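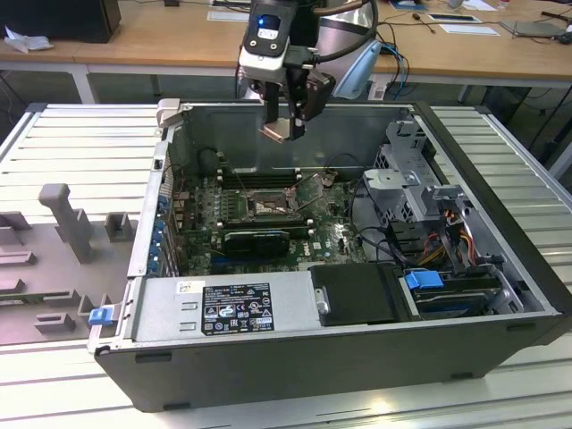
The Stopping Rule

By July the paper needed one more result. Mitsuko Tanabe had 4,000 steps of training behind her and a table with a blank column, headed Memory.

Her method was simple to describe. The arm went down until it felt resistance, then stopped and shifted sideways a little before it pushed again. The old controller, Skadodik, only pushed. She had borrowed the idea from watching her father fit drawers.

Lewis Cairns kept the tally on the back of a delivery note from Ogilvie. Each run had 10 attempts. He wrote the force reading beside each one and said nothing until she asked. 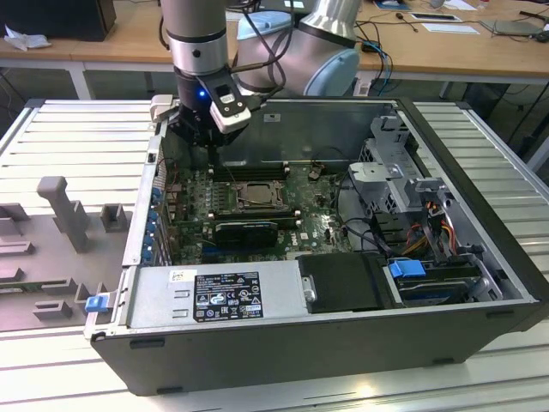

Lewis said the sideways shift was too small, and that Priltier had tried the same thing and given up on it. Mitsuko asked how far they had shifted. He didn't know. She made it larger anyway and started the next run.

It took three runs. In the first the arm gave up early each time. In the second it got as far as the push and stopped there. She changed one number, drank some cold tea and went back to her stool. 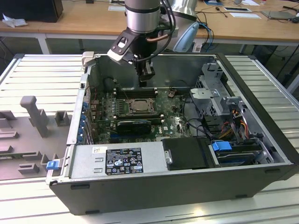

Fig. 4. The arm at the memory slots, Davwood lab.

She wrote the caption at ten at night, before she had the number for the column. Lewis turned the delivery note over and began a new row.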